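Über uns
von Wumpini Agyeman, Dezember
Drucken | Per E-Mail senden

Hallo und schön, dass ihr bei Skedis vorbeischaut! Ich bin Wumpini, und ich kümmere mich mit meinem kleinen Team darum, dass Büros, Praxen und Schulen ihren Müll ordentlich getrennt bekommen. Klingt unspektakulär, ich weiß, aber ich kann über Abfalleimer reden, bis der Kaffee kalt ist (fragt meine Familie).

Angefangen habe ich allein, mit einem Kombi und einem Kunden, der Firma Balaskas. Dort stand unter jedem Schreibtisch ein Papierkorb, und in jedem Papierkorb lag alles: Joghurtbecher, Briefumschläge, Teebeutel, halbe Brötchen. Wir haben die Körbe eingesammelt und dafür Sammelstellen eingerichtet, an denen man auf dem Weg zur Küche sowieso vorbeikommt. Die ersten Wochen wurde gemurrt, und zwar kräftig! Inzwischen betreuen wir in und um Norumport 40 Häuser, und bei Balaskas bin ich immer noch jeden Monat.

Am liebsten mag ich Eimer mit Pedal. Man hat die Hände voll, tritt drauf, der Deckel geht hoch, fertig. Und ich mag Farbe am Deckel, denn einen gelben Deckel findet man auch dann, wenn man beim Telefonieren quer durchs Büro läuft. Ein graues Modell mit gelbem Deckel und gelbem Pedal steht bei mir in der Ecke auf dem Teppich, vorne klebt ein kleines weißes Etikett mit Recycling-Symbol. So ein Etikett auf Augenhöhe wäre mir zwar lieber, aber wer pedalt, schaut ja eh nach unten.
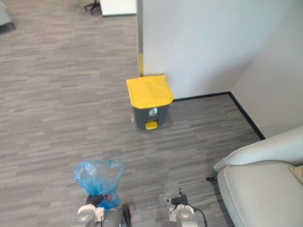 Was wir für euch machen

Wir kommen vorbei, laufen einmal mit euch durch alle Räume und überlegen, wo ein Eimer hingehört und wo er nur im Weg steht. Meistens landen wir in einer Ecke an der Wand, in der Nähe von Sitzplätzen, aber so, dass keiner drüber stolpert. Danach liefern wir, beschriften alles und erklären es eurem Team in einer halben Stunde, gern mit Kuchen.

Unser Programm für Schulen heißt Cuvov und läuft über 4 Wochen. Die Kinder sortieren, wiegen und schreiben auf, was zusammenkommt. Beim letzten Durchgang waren es 1.887 Kilo Verpackungen, und die Klasse, die das ausgerechnet hat, war stolzer als ich!

Noch ein Tipp von mir: Wischt den Deckel öfter mal ab, auch von unten, und saugt rund um den Eimer gleich mit. Auf Teppich sammeln sich Fusseln und Krümel schneller, als man denkt. Wenn ihr Fragen habt, schreibt uns einfach, ich antworte meistens selbst, manchmal auch noch spät am Abend.

Kontakt | © Skedis, Norumport | Nach oben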